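Search this site Search Type and press Enter

Monday, October 10, 2022

Moving the grasp filter in front of the planner

The Whiteley planner has been spending most of its time budget on grasps that were never going to work. I profiled it over the bin-clearing recordings and the pattern was plain. The sampler proposes 300 candidates per view, the planner tries to connect each one to the current wrist pose, and the collision check at the end throws most of them out. On the worst view 19 survived. Everything before that check was wasted motion planning.

The order made sense in August, when the collision check meant loading a full mesh of the bin. It now runs against a height map at a coarse resolution and costs almost nothing, so I moved it to the front. Candidates go through in this sequence:

1. Jaw clearance against the height map, both fingers, fully open.
2. Wall clearance, with the bin modeled as four planes and a floor.
3. Wrist tilt limit.
4. Planner.

Step 2 needed the most work. The wall fit assumed the bin was roughly aligned with the table edge, and it used the strongest straight lines in view as a starting guess. A printed tablecloth has plenty of straight lines, many of them stronger than the rim of a shallow box. Jhosep Apaza suggested seeding from depth discontinuities and using color only to refine, which fixed the alignment problem but left us with noisy corners.

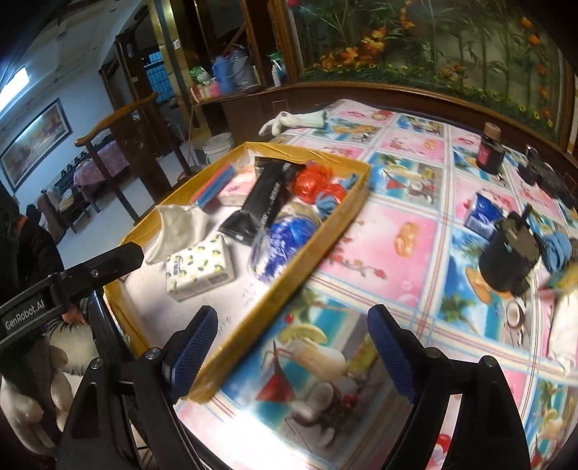 Test view for the wall fit: shallow box set diagonally on a patterned cloth, yellow tape on the walls, jaws open.

Segmentation is the other half. Shiny plastic gives bad depth, and a translucent bag is worse, because part of the return comes from whatever is behind it. The old code filled depth holes by interpolation, and the clearance check then trusted the filled values. I now carry a validity mask through the height map and treat unknown cells as occupied up to the rim. This is conservative. It rejects some good grasps on crumpled packaging, but soft packs and folded cloth mostly come through fine.

After the change, planner calls on that worst view dropped by 264 (a few candidates are still kept as fallbacks with a relaxed clearance). I have not measured cycle time on hardware yet.

Open items:

- The tilt limit is a constant in the config. It should depend on wall height.
- Items leaning on a wall get merged with the wall plane. Wilson Montoya has a branch that splits them by surface normal, not reviewed yet.
- The replay tool drops the validity mask when it saves, so old logs have to be regenerated before comparing.

The filter is on the dev branch behind a flag, off by default. If you turn it on, clear the cached height maps first or step 1 will read the old format without complaining.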